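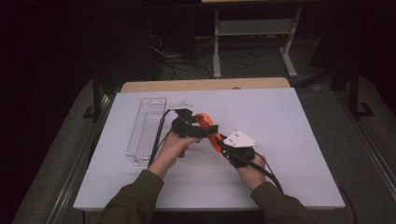
Two hand-held gripper units over a white board on a wooden tabletop.

How to ask for a review of a public tender decision

Last updated July 18, 2023

This guide is for small firms that have bid on a public contract and want the result looked at again. It covers the usual order of steps. Time limits and fees differ from place to place, so check the tender documents for the ones that apply to you.

1. Save the award notice

Keep the email or letter that told you the result, with the time it arrived. The period for asking for a review normally runs from the day the notice was sent, even if it sat unread in a shared inbox. Write the last day on your calendar and plan to file at least one working day before it.

2. Ask for the scoring

Write to the contact person named in the tender and request your scores under each criterion, the winner's scores and the written reasons. Keep the request short. When Marent bid on a bus shelter contract in March, Nuria Workneh sent three sentences and a reference number, and had the scoring sheet within 8 days.

Some parts may be blacked out as trade secrets. You can ask which rule was used to withhold them.

3. Compare the scores with the published rules

Put the tender documents and the scoring sheet side by side. Look for:

Criteria that were not in the published documents
Weights that differ from the published weights
Points that do not add up
A winning bid that missed a mandatory requirement
Changes to the rules that were not sent to all bidders

A low score that you disagree with is hard to challenge by itself. Reviewers seldom replace the buyer's judgment with their own.

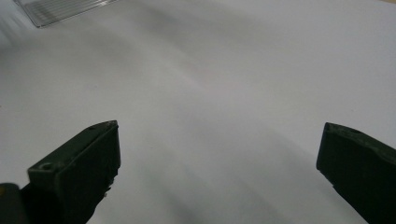 Can we sign the review request ourselves, or do we need a lawyer?
In most places a person authorized to act for the firm can sign. Attach proof of that authority, such as a register extract or a power of attorney.

4. Write the request

State the tender number, the decision you object to, the rule you think was broken and what you want done. Give each complaint its own numbered heading and cite the page it rests on. Rolton's first request ran to 431 pages with attachments. Mulugeta Gashaw cut the second one to 20 and it was easier to follow.

5. File and pay the fee

Use the filing method named in the tender documents. If the fee is paid by bank transfer, put the tender number in the message field and attach the receipt. Ask for written confirmation that the request has been received.

6. Wait for the decision

Find out whether filing stops the buyer from signing the contract. If it doesn't, you may need to ask for a temporary hold in the same request. Answer any questions from the review body by the date given, and send a copy to the buyer if the rules call for it.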